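Search the archive Search Advanced
Re: [parish-history] Who was the holy well at Rullen dedicated to?

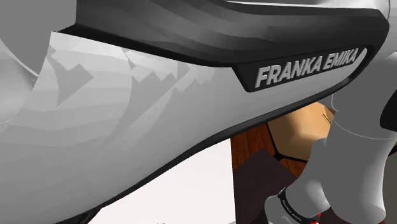

Robot arm, close view (computer rendering)

From: Philomena Flanagan
To: parish-history list
July, 9:40 pm

Cormac, I have read your message twice, the second time with a cup of tea, and I still can't follow you over the stile. The quoted part is at the bottom for anyone who deleted it.

You say the well must be older than the church because the church was built beside it. Somebody could as easily have dug a well beside a church. Priests get thirsty and babies need baptizing. I grew up 200 yards from that well and my grandmother called it the Friars' Well until the day she died, and she was not a woman who changed the name of a thing to suit visitors. She also held that the water cured warts. I had a wart. I'll say no more about that.

The saint is where I really dig in. The only place I can find your Saint Clullimeck is in the Ó Néill notebook, and I know everyone on this list is fond of the Ó Néill notebook, but the man wrote down whatever he was told by whoever was sitting nearest the fire. He has a page on a bishop who crossed the lake on a millstone. He has the same bishop dying in 2 different parishes, with a grave in each, and he doesn't seem troubled by it. If Clullimeck was a saint, he left no feast day, no church, no prayer and no relatives claiming him, and in this county the last one is hard to believe.

Fiachra Duggan wrote to me off list to say that Clullimeck looks to him like a field name that got promoted. He thinks the first part might be a word for a hollow or a meadow, and he won't swear to the rest of it. I like this idea very much, so I should probably be careful of it. Fiachra, if you're reading, please put it on the list yourself, as I've surely mangled it.

As for the pattern day, yes, people walked the rounds, and I walked them too as a child. It was 9 rounds, going the way of the sun, with a pebble dropped on the wall for each so you wouldn't lose track. My brother used to drop two at a time. But I wouldn't hang a thousand years on it. My mother remembered when the rounds started from the other gate, and they were only moved on account of a bull. A few years later people would tell you with a straight face that it had always been done from the road side.

Tibor Szűcs asked last month whether the Rullen rounds are anything like the wells he knew at home, where people tie cloth to the branches. We had rags on the thorn bush when I was small. They came down when a new curate arrived who thought it looked like washing. They were back up by the next summer, and he had the sense to take up fishing.

What I'd like is for somebody to look at the old diocesan visitation returns, if the parish has a copy, and see what name is on the well before Ó Néill got his pen near it. Lakmal Hettiarachchi has offered to read the Latin. I can bring sandwiches.

And the booklet should say "dedication uncertain" until then. I know it doesn't look as well on a cover.

Philomena

Cormac Keogh wrote:
> I see the draft booklet has gone back to "Friars' Well" on page 54 and
> I have to object. There were no friars in Rullen. The nearest house was
> a day's walk off and they had a perfectly good well of their own.
>
> The well is plainly Clullimeck's. Ó Néill says so, and he had it from
> people whose grandparents did the rounds. The church was put there
> because the well was already holy. That is how it was done everywhere,
> the new faith moving in on top of the old one. The rounds go sunwise,
> and you don't need me to tell you what that means.
>
> If we print "Friars'" it will be copied onto a sign, and once a thing is
> on a brown sign there is no getting it off.
>
> Also, who is Brultow? He's thanked in the front and I never heard of him.
>
> Cormac

PS. Brultow is the printer.

6 replies Share 3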